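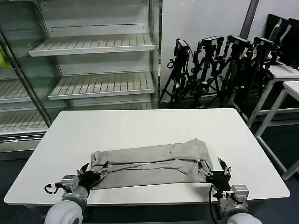

October, Odden, first day in the building

Got in at 7:40 a.m. The dock door was already up and the Mudaliar truck was backed in at a slight angle, so the ramp sat with one corner off the plate. We reset it before anything with wheels came down. The load order was wrong again. Floor went on the truck first at Fotetmont, so floor came off last here, and floor is the first thing we need on the deck. Carts of costume, sound and booms stood in the stage left wing for the first hour and had to be pushed around each other like a tile puzzle. I have written the load order on the inside of the truck door in paint marker. It is the third place I have written it.

The house seats 477. Single rake, no balcony, control position at the back behind the last row. The stage is wider than the drawing and shallower than the drawing. The drawing the house sent us is from before they moved the back wall drape forward to hide the heating pipes, and the drape is on a fixed track, so we lose the depth whether we like it or not. For Trarnum that means the upstage crossover is gone. Dancers who exit left and enter right in the second section will have to go through the basement corridor. I walked it at a normal pace with a stopwatch, then walked it fast. Fast is just enough. There is a step down at the far end with no edge marking, so I put white tape on it and asked for a running light.

Deck condition: tongue-and-groove over joists, old, sound in most places. One soft area right of center, size of a card table. I went under with a flashlight. The joist is fine and the subfloor has pulled away from it. The house carpenter put in a row of screws from below and it quieted down. I jumped on it in boots, then had one of the dancers try it, which is the only test that counts. She reported that it was dead but level. I will take dead but level.

Our floor panels went down from the center line out. I snapped the center line off the proscenium, checked it against the seating aisle and found the two disagree by the width of my hand. Used the proscenium. The audience reads symmetry off the arch and has no idea where the aisle points. Panels locked without much trouble except for the one with the chewed corner, which went upstage left under the boom base as it did at Fotetmont. That panel needs a new edge strip before winter. I keep writing that too.

Vinyl over the top, unrolled and left to relax while we hung lights. It had been stored cold overnight and wanted to keep its curl. Last time we taped it too early and had a ridge running across the whole stage by the evening call. I left it until after lunch and the ends lay flat on their own. Taped the seams along the length first, then the ends. Gray tape on gray vinyl. The house had a few rolls of black left over and offered them, and I declined, as black shows as a stripe from the back half of the seats.

Lights: the house plot is a general wash that stays up for the school concerts and we are not permitted to strike it. We hung around it. Side booms are ours, four positions each side where the wing space allows, three where it does not. Stage right downstage is the problem position because the fire hose cabinet is there and has to open fully. I moved that boom upstage until the cabinet door cleared and refocused the shin light across the gap. There is now a dim spot in front of the first wing on that side. In the solo that opens the second half, the dancer starts in precisely that place. She will either start a stride farther on or start in shadow. I told rehearsal direction and left the decision with them.

Patch was slow. The house dimmers are numbered by room and not by position, so channel 407 is the first one over the stage and everything before it is lobby, stair and orchestra room. I made a table, taped it to the console and soft-patched from there. One circuit was dead at the rack. One more was live and mislabeled, which took longer to find than the dead one.

Sound check began at 2 p.m. The company's floor mics are boundary type, taped downstage and under the vinyl edge at the sides. In this room they ring. The build-up sits at 400 Hz, and it is the room and the hollow deck together, since it does not occur with the mics lifted onto foam. I cut a narrow notch there and took the overall floor level down. What is left sounds thinner than at Fotetmont. From the back row it is clear enough to follow the footwork, and from the front rows the audience will hear the feet directly anyway. I would sooner have thin and clear. The choreographer's note on the score asks for "weight." Weight in this hall would mean feedback in the quiet section, so the request is declined by physics.

Monitors: side fill only, on the boom bases. The dancers asked for more of the low drum. I gave them more on the left and they asked for it on the right. Done. Then the left was too loud. Balanced by ear from center stage, with my shoes off, which has become the method. 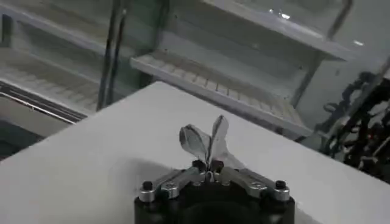
Gripper from behind, linkage arms out to both sides.

The company had its class at 3 on the new surface while I ran cable up the back wall. Two comments came out of it. First, the vinyl is slick near the center seam. I mopped it again with plain warm water and no product, and let it air dry with the work lights on. The earlier mop had a trace of house cleaner in the bucket. I have now labeled our bucket OURS. Second, the temperature. The stage thermostat is in the lobby, and the lobby is comfortable, and the stage is cold. The house agreed to start the heat an hour earlier on show days. I want the air handlers off by the time the audience is seated, because they put a low rumble into the same range as the drum track.

Spacing rehearsal ran until the dinner break. Marks at center, quarters and wing edges, in small glow tape, with spike marks for the bench in section three. The shallow stage changes the diagonals. A diagonal that took eight counts at Fotetmont now runs out of floor at seven, and they settled on a tighter path with the same number of counts. The last entrance from upstage right was tried through the corridor twice. The first attempt was late by a full phrase. On the second she left the stage one figure earlier and arrived with time to breathe. This goes in the cue book as a standby for the corridor light.

Cue to cue in the evening, no costume. We got as far as the end of the first half. Notes for myself:

Cue into the duet is too quick, stretch the fade.
Blackout after section two leaks from the orchestra pit exit sign. Side mask, not tape over it.
The blue in the side booms reads green against the house wash. Try the paler one tomorrow.
Headset channel to the basement drops out past the step. Run a cable.
Bench squeaks. Wax the left joint.
Ask Mudaliar about a second strap set. One ratchet is seized and I have been pretending it is not.

The free student matinee is still on the schedule, with the full company on stage and the house lights at a quarter so the teachers can see their rows. I have built a separate cue list for it with no full blackouts. The talk afterward needs two handheld mics and a chair. The chair request came in on a different sheet from the mic request and from a different office, and I confirmed both.

Consumables used today: most of the gray tape, one roll of glow, all the short tie line. Order more gray before the next move or buy it in Odden if the hardware store stocks the wide one. The narrow one lifts at the corners under turns.

Out of the building at 10:50 p.m. Work lights off, ghost light on, vinyl left uncovered to finish flattening. Back at 8:30. Start with the soft spot, then the mask on the exit sign, then finish the cue list from the top of the second half.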